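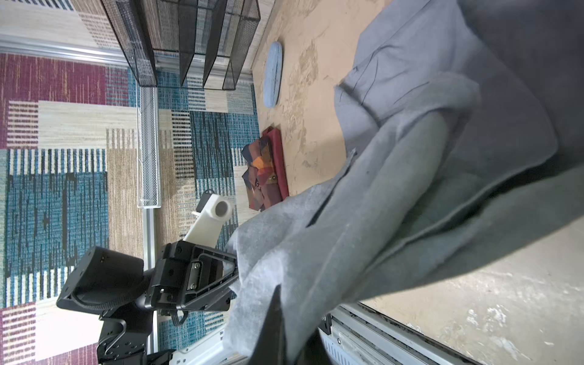
**Figure 2.** Gray felt cloth, held at one edge by a black gripper.

### 5. What the riders did with the rules

The Nornedau ride is a charity event with a finish line, and most of its troubles follow from having both. Riders collect pledges by the kilometer for river cleanup, and they are told in the handbook that the ride is not a race. The handbook then prints everyone's finishing time, in order, to the second.

We read the logbooks of all 1583 riders who started in February and talked at length with 6 of them. Our question was a plain one: do people who ride for a cause ride differently from people who ride to win? Edet and Tamuno, in their earlier study of the Kurnum hill ride, found that charity riders rested longer and complained less. We can confirm the resting.

The complaints were another matter. Riders were generous toward the river and the weather, and much less so toward one another. Two logbooks are devoted almost wholly to a third rider's habit of sitting in behind other people and then pulling away on the last climb. One entry reads, in full, "He did it again." Drafting is allowed under the rules. So, as far as we can tell, is holding a grudge for the length of a valley.

Pledges shaped the pace in ways we had not planned for. Riders with a flat pledge tended to stop once the money was safe. Those paid by the kilometer kept going, and five of them rode past the finish and on toward Erkix, where no checkpoint existed to credit the extra distance. The organizers later agreed to count it — after a long exchange of letters that we were kindly allowed to read and would not wish on a colleague.

Ásdís Steinarsdóttir, who coached several first-time riders, warned us against making too much of motive. Her riders gave the river as their reason at the start, their knees as their reason for slowing down, and lunch as their reason for carrying on. We coded all three as sincere.

Section 6 takes up the harder matter of whether the sponsors, when asked to pay for those last unplanned kilometers, felt as warmly about the river as they had in February.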